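How to Update Your Name and Gender Marker on Workplace Records

Print this page | E-mail this page

Start with the legal documents if you plan to change them. Many employers will update an e-mail address, a door sign or a staff directory on request, but payroll and tax forms have to match what the government has on file. You can do the everyday records first and the legal ones months later.

1. Make a list of every record that carries your name. Include the directory, your badge, log-ins, business cards, health insurance, the retirement plan, life insurance beneficiaries and any professional license. Old training certificates are easy to miss.

2. Read the employee handbook. Look under "nondiscrimination," "personal data" and "transition." Larger companies sometimes have a written transition plan. If yours does, ask for a copy before you talk to your manager, so you know what has already been agreed to.

3. Write to human resources. Keep it short. Give the name you use now, your pronouns, the date you want the change to take effect, and which records you want changed. Ask who else will be told. Save the reply somewhere other than your work account.

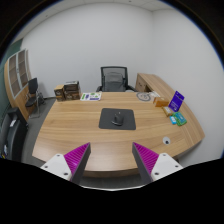

Piyumi Chowdhury wrote in to say that her request sat for 20 days until she sent it again with a date in the subject line. Her directory listing at Ukisen was changed the next morning, and the badge followed in November.

4. Decide how coworkers will hear. Some people send the message themselves, some ask a manager to do it, and some tell only their own team. Put your choice in writing to HR. A sample message:

"Starting on the first of the month I will be using the name Nimal Fakir. My pronouns are he and him. My phone number and duties are the same. Please update your contacts."

5. Handle insurance separately. Call the plan and ask whether changing the gender marker will affect how claims are coded – a claim for routine screening can be rejected by the computer when the marker and the procedure don't match. Ask for a reference number for the call.

6. Check again after a month. Log in to each system on your list and look at what prints on a pay stub, a visitor pass and an outgoing e-mail. Shared calendars often keep the old name until the account is re-synced.

If HR refuses or stops answering, write down dates and names and keep copies. State and city laws differ, and deadlines for filing a complaint can be short, so contact a legal aid office or an LGBT rights group near you early. Union members should also call their steward.

157 shares | 64 comments

Print this page | E-mail this page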